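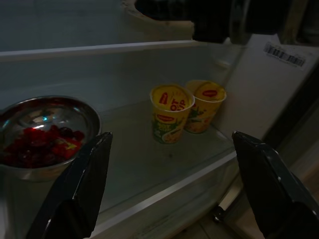
Wrist camera, fridge shelf, fingers open before the approach to the front cup. Black Jernitz fingers fitted.

Friday, fridge bench, started 9.40

Swapped the Pratitz fingers for the Jernitz set first thing and left everything else alone: same arm, same wrist camera, same controller settings as yesterday. The point of today was to find out whether the angled tips are worth having inside the fridge, or whether we should carry on with the flat ones and put up with the knocks on the shelf.

Target is the front soup cup, the one whose lid reads OT UP from where the camera sits. The second cup stays right behind it and to the right, and the steel bowl with the dark red fruit stays on the left. I didn't clear anything off the shelf. Dexter wanted the neighbours left in after the bench runs went too well with a cup on its own.

Fitting: the Jernitz fingers go on with the same screws but sit slightly further forward. Redid the tool offset by hand, then checked it against the calibration block. First attempt was out because I had typed the old value back in. Second attempt fine.

Camera: exposure is the main nuisance. It's dim in there and the arm shades the upper right of the view, while the inside of the bowl throws back bright patches. On auto the image darkens whenever the bowl comes into the middle, and the yellow of the lids goes muddy. Fixed the gain at 395 and the detector found both lids on every approach after that. At 887 the lids were found as well but the highlights in the bowl spread, and twice it put a third lid there. Leave it at 395 for now.

The left finger passes in front of the edge of the bowl in the camera view when the hand is fully open. With the Pratitz fingers it covered less. It doesn't upset the lid detection but it does upset the bowl outline, so the planner thinks the bowl is smaller than it is. I've put a margin on the bowl by hand. Needs doing properly, by masking the fingers out for each opening width.

Runs: 43 in total, all on the front cup, lift and hold, then put back.

Jernitz fingers, default force: good grip on the side of the cup, no slip on the hold. The tips get in between the two cups where the flat ones used to push the rear cup back. It still touches the rear cup if the approach comes in from the right. Straight in or a little from the left is better, though then you're closer to the bowl.

Jernitz fingers, low force: cup turned in the grip on the way up. Not dropped, but it came back down facing the other way, and one time it landed on the shelf trim and had to be rescued. Stopped those runs early.

Default force again with the slower close: best of the day. Very little movement of the cup before contact on both sides. Costs some time per pick and I don't think anyone will mind.

One bad one at 11.15. The left finger caught the bowl and dragged it, the force limit tripped, and the arm stopped where it was. That was before the hand margin went in. Nothing tipped over. Log is saved under run 905 on the bench machine - the numbering carries on from the last session, so don't go looking for it at the start of the folder.

Compared with the Pratitz set from yesterday's notes: the flat pads hold the cup more firmly once they are on it, and they are more forgiving if the height is off. The angled tips want the height right. Come in too high and they meet near the rim, where the cup flares, and the grip walks down the side as it closes. I lowered the grasp point to just above the middle of the cup and that cured most of it.

Dexter looked in after lunch and asked for the same thing with the Castellanos controller, as that's what the Idurbridge kitchen will get. Fair enough, though it has no slow close as far as I can see from the manual. He is going to ask them.

To do
Mask for the fingers in the camera view, both sets.
Swap the cups for something softer sided, lids off if we can stand the mess.
Repeat with the rear cup as target, front one left in place.
Order another pair of Jernitz tips. The right one has a small nick at the point, mine, from the calibration block.
Put the torque driver back in the drawer. Done.

Fingers left on the arm over the weekend. Power off at 16.50.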